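Anselmo Villalobos has grown almonds and a little alfalfa on the same ground for most of his adult life, and he would like it known that he read the new groundwater fee schedule twice.

"The first time I thought I'd skipped a page," he says. "The second time I found the page, and it was worse."

The schedule comes from the Guerreiro water district, which covers 104 farms on the east side of the valley. Starting in April, every well in the district has to carry a meter, and every grower has to pay for what the meter says. The meter itself costs $988, installation not included. Villalobos has two wells. He did the arithmetic on the back of the envelope the notice came in, and has kept the envelope.

He isn't against measuring water, he wants to make that clear. His neighbor Jaime Patrício is against it, loudly, and the two of them have argued over the fence about it for most of the winter.

"Jaime thinks a meter is how it starts," Villalobos says. "I told him it started when his well went dry and he had to drill deeper. He didn't care for that."

What bothers Villalobos is the flat charge. Each farm pays $2,214 a year before pumping a drop, whether it runs to the horizon or fits behind a feed store. His place is closer to the feed store end. The big operations, he points out, will spend that on lunch.

We talked in his kitchen, boots off at the door by order of the household, with a pot of coffee that had been going since 5 a.m. and tasted like it.
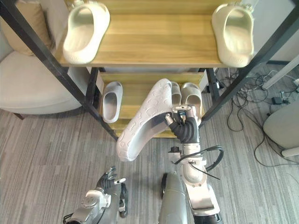 *Sandals on the shoe rack, top shelf and lower.*

The district's answer is that somebody has to pay for the monitoring, and that a flat charge is simple. Yuto Kikuchi, who drew up the schedule, told me over the phone that he had looked at a sliding scale and that it would have taken another year to write.

"We didn't have another year," Kikuchi said. "The aquifer isn't waiting on my spreadsheet."

Villalobos listened to that quote with great patience when I read it back to him.

"He's a nice man," he said. "He came out here once and admired the trees. Ask him who's going to be left to meter."

Then there is the matter of which meter. The district approved a single model, the Flundudico, sold locally by Juvden, a pump dealer whose parking lot has lately been very full. Growers who already had meters were told to replace them. Afonso Cunha, down the road, had put in a Prorico only last spring and now has, in Villalobos's words, "the best-looking paperweight in the county."

I asked whether he would pay.

"I'll pay. I'll pay late, and I'll write something on the memo line."

He has also started pulling out the alfalfa, which drinks more than it earns, and is thinking of leaving that field bare for a season or two. His cousin Bernardo Correia wants to put sheep on it. Villalobos has doubts about the sheep, and more doubts about Bernardo's fences, but he has agreed to talk about it after harvest.

The district board takes comments on the flat charge at its next meeting, at 7 p.m. in the grange hall. Speakers get two minutes each. Villalobos has been practicing in the truck and is down to six.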